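Diario, mayo, once y pico de la noche

Hoy tocaba escribir de otra cosa (la humedad del cuarto pequeño, que ha vuelto), pero llevo toda la tarde dándole vueltas a si una máquina sabe ya recoger una mesa. Una mesa de salón, de las de después del café, con un pañuelo arrugado y alguna cosita que alguien dejó. Ni siquiera pido que friegue.

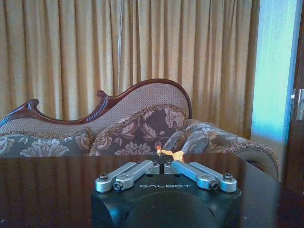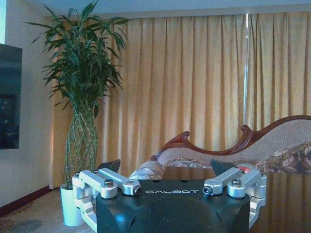
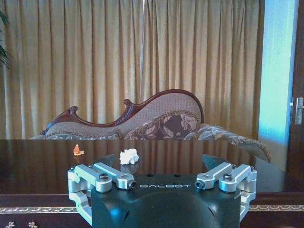 La pinza GALBOT, el sofá de época y esas cortinas doradas.

Lo que pienso de todo esto

A ver, yo venía de leer el folleto de Skondetti, que promete "el hogar resuelto" y luego en letra pequeña habla de superficies mates y objetos rígidos. ¡Objetos rígidos! En mi casa lo rígido se recoge solo, como quien dice: la taza la ves, la coges y a la pila. Lo que me amarga la vida es lo blando. El pañuelo hecho una bola, la servilleta, la piel de la mandarina, el envoltorio que pesa menos que el aire y se va volando si estornudas.

Por eso me quedé tan enganchada con la primera, la de la cosita amarilla anaranjada entre los dedos de metal. No sé qué es, parece papel o tela, algo arrugado, y ahí la tiene cogida por la puntita. Mi abuela cogía igual las migas gordas, con dos dedos y mucha dignidad. En la última, en cambio, el pañuelo blanco sigue en la mesa, entre los dos dedos abiertos, y más atrás hay otra cosa pequeña, naranja, que podría ser un trozo de piel de fruta. O sea, mi mesa un domingo cualquiera, solo que la mía no brilla así ni recién encerada.

Y lo del brillo me parece lo peor de todo. Esa madera es un espejo, se ven las cortinas en ella a rayas. Yo con una mesa así me equivoco hasta con las gafas puestas, que en casa de mis tíos había una parecida y siempre acababa pasando el trapo por un reflejo.

En el taller de Barbieri, donde estuve un tiempo llevando los pedidos, tenían un brazo que metía bisagras en cajas, 595 por turno, todas iguales y todas en el mismo sitio. Una maravilla, de verdad. Pero le ponías una bisagra torcida y se quedaba parado con la lucecita roja hasta que iba alguien. Una casa es todo bisagras torcidas.

Así que, ¿pueden ya o no pueden? Pues para coger una cosa pequeña y blanda yo diría que sí, que algo hay. Para decidir si ese papel es basura o es el recibo del gas, todavía me fío más de mí (y ya es decir, que el recibo de marzo apareció en el contenedor azul).

Luego está el dinero. La Kiris de segunda mano que vi anunciada costaba 500 euros y solo aspira. Si sale una que recoja mesas, me pongo a ahorrar mañana mismo, aunque tenga que explicarle dónde van los cojines.

Mañana: llamar por lo de la humedad, comprar cera y devolver las 31 perchas, que me mandaron las finas.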